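## Feeding people on game day without missing the game

I've hosted playoff nights at our place in Mondthorpe for years now, and I've missed more fourth quarters than I'd like to admit because I was stuck at the stove. So these are the things I do now. Most of them I stole from my neighbor Iara Villalba, who never seems to leave the couch!

Do your chopping before the pregame show. Peppers, onions, cilantro, all of it goes in lidded tubs in the fridge (onions in their own tub, trust me). Wings get patted dry and salted in the morning, then sit uncovered on a rack until 4.
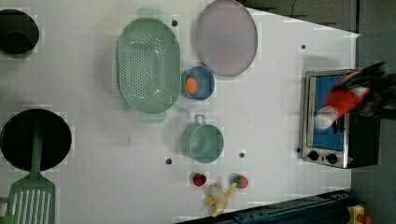 I put the wings in at 425 right at tip-off and flip them at the end of the first quarter. By halftime they're crisp, and the sauce is waiting in a big bowl with a lid so I can just shake and serve.

Chili is even easier. Make it the night before, warm it up low, and park it in the slow cooker with a ladle on a saucer next to it. If it gets thick in overtime, stir in a splash of broth - not water, it goes flat.

Chips go soft fast when the room is full and everybody's yelling. Spread them on a sheet pan and give them 4 minutes at 300 before the second half and they come right back.

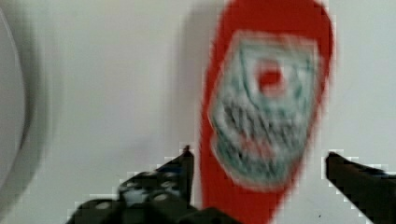
Salsa I keep cold by setting the bowl inside a bigger bowl of ice, and I only put out half at a time. Guacamole gets plastic wrap pressed right down on the surface, no air gap.

For cleanup, fill the sink with hot soapy water at halftime and let people drop their forks in as they walk by. Bones go in a lined stockpot by the TV (ugly, but it works). And if it's a late West Coast game that starts at 9, skip the wings and do grilled cheese.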